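Is folding clothes on the bed worth it, or is a folding board less of a con than it looks?

Posted by Genalyn Estrella in Home & Laundry
8/16/26

I keep being told that the bed is the wrong place to fold clothes. My sister swears by a Butent folding board (the flappy plastic sort you see in shops) and says my piles are a disgrace. I've looked it up and I can't see what I'd be paying for. It costs 17 pounds, it wants storing somewhere, and as far as I can tell it does what my two arms already do.

The one thing I'll grant her is that black clothes on the bed are a pain. Half of what I own is black, and on a busy cover I can see what I'm doing, but the fluff is another matter. The cover is the monkey one with the stripes and I'm not changing it, so please don't suggest a plain one.

My usual method is to tip the lot on the mattress, do the big dark things first, then make piles at the edges and put them away before bed. Allegedly this creases everything. Does it? I've been doing it for 13 years and I've never been sent home from work for a crease.

Bed and some of the clothes:

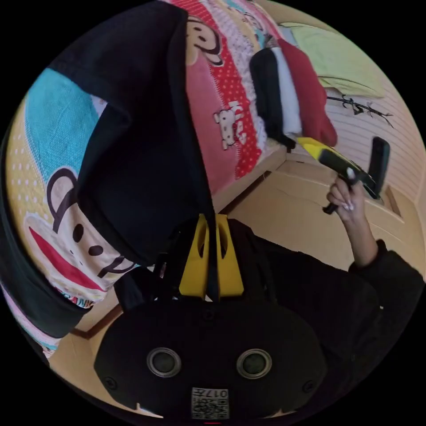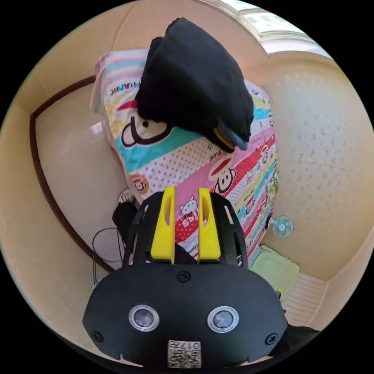
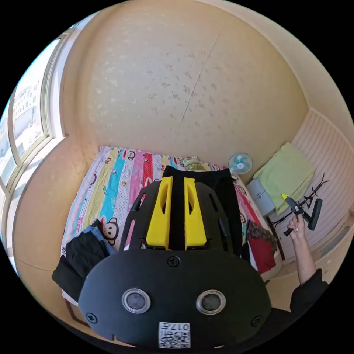

Hnat Maksymiv
Your sister is half right, and I say that as someone who thinks most laundry gadgets are landfill with a price sticker. A mattress gives when you press on it. You smooth one side of a jumper, the other side ruckles up, and you fold the ruckle in. On thick things you won't notice. On a cotton shirt you will.

You don't need the board for that though. Put a big tray or a bit of stiff card on the bed and fold on top of it. I used the side of a removal box for years. The board only gets you piles of the same width, and if your shelves aren't on show I don't see the point.

As for fluff, shake the cover out of the window first and turn the black things inside out before they go anywhere near it. I don't believe in the sticky rollers. They work for one sleeve and then you're peeling sheets off all evening.

Also, piles hanging over the edge of a bed will go on the floor sooner or later. Keep them by the pillow end.

Dotberg
Just buy the board, it's hardly a fortune. I had mine in July and my T-shirts look like a shop.

Genalyn Estrella
Thanks Hnat, I've got a big tray so I'll try that before I part with any money. Dotberg, does it do anything with long sleeves or only T-shirts? All the adverts show T-shirts, which makes me suspicious.

Dotberg
Long sleeves are a bit fiddly. You have to tuck them in yourself first. Hoodies don't really fit.

Genalyn Estrella
So it folds the easy ones and I do the rest. Right.

Hnat Maksymiv
One more thing on creases. If the clothes sit in a heap for hours before you start, that does more harm than the mattress. Give it 20 minutes at most out of the dryer, and leave anything linen on a hanger.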